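We use cookies to keep this site working and to see which pages get read. Accept | Manage settings

Stillow software update for the Etell grant
Posted Thursday, November 26, 2020 by the Stillow software lead

Hi all, and thanks for being patient with me on this one. I promised a report right after the planner rewrite landed, then the planner rewrite took longer than I said it would, so you're getting both pieces of news together.

The big item is that Lekirero (our task planner, for anyone new on the Etell side) no longer plans a whole job up front and then marches through it. It plans a short stretch, looks at the wrist camera again, and plans the next stretch. We'd been fighting the old way since spring. Cloth moves when you touch it, and a plan made before the first touch is stale a second later. With the new loop the arm stops and thinks more often, which looks a little hesitant if you're standing next to it, but it recovers from a slipped grasp without me walking over to hit reset. I can't tell you how happy that makes me!

Replanning takes 2 seconds on the bench computer right now. I'd like it a lot lower. Most of that time goes into collision checking against the table, and the checker is being silly: it rebuilds the table model every single pass even though the table hasn't gone anywhere. There's a fix on a branch. I haven't merged it yet because it broke the simulator, and I need the simulator for the nightly tests.

Perception is where most of the grant hours went this period. Abella, the segmentation piece, used to lump everything on a garment into "garment," and that was fine for shirts. Pants with a belt still in the loops are another story. The belt bends with the waistband, the loops cover parts of it, and the buckle throws highlights that the old model liked to read as a hole in the fabric. So we split the labels. Abella now puts out separate masks for fabric, strap, buckle and loop, and the planner gets to ask for the one it wants.

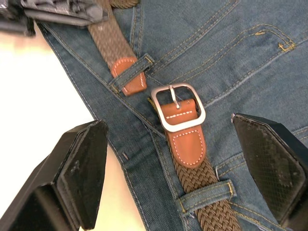
STILLOW BENCH LAB, February

Dateline's there because the labeling guide is being frozen under that month, and I want the report and the guide to match when your reviewers open them side by side.

Jeans with a braided belt are the hard case we keep coming back to. The braid and the leather tip have totally different textures, so the model wants to call them two objects, and a belt loop crossing right over the tip doesn't help. We now let a strap mask continue under a loop if the direction on both sides agrees. It's a simple rule (embarrassingly simple, given how long I spent on the fancy version) and it cleared up most of the broken straps in our test set. Orange-gold stitching still fools it sometimes. A double row of topstitching along a seam looks enough like the edge of something that we get thin phantom straps, and I've been filtering those by width for now.

The buckle gets its own treatment. A prong lying across the opening is thin and shiny, and our depth readings there are junk, so the grasp scorer ignores depth inside the buckle mask and borrows it from the leather nearby. That went in two weeks ago. I'm cautiously pleased with it.

On control, the fingertip approach is slower over the last stretch and we cap closing force based on which mask we're grabbing. Strap gets more, fabric gets less. The numbers live in one config file now. They used to live in three, and guess how I found that out.

Tooling, quickly. The replay viewer can scrub camera, joint positions and masks together, which has already saved me hours. Logging still drops data when the disk gets busy, and I've put 6 days in the schedule for it. We closed 14 of the tickets listed in the last report. The ones still open are mostly calibration, and I'd ask that we carry them over as they are.

Money and time: we're inside the software budget. I'd like to move 10 hours from documentation to the simulator repair, and I'll need a yes from Etell before I do that. The docs won't suffer much, I've been writing them as I go for once.

Next up is getting the collision fix merged, then running the split labels on darker denim, where I expect the strap rule to struggle. I'll send the branch link and the updated config along with the timesheets.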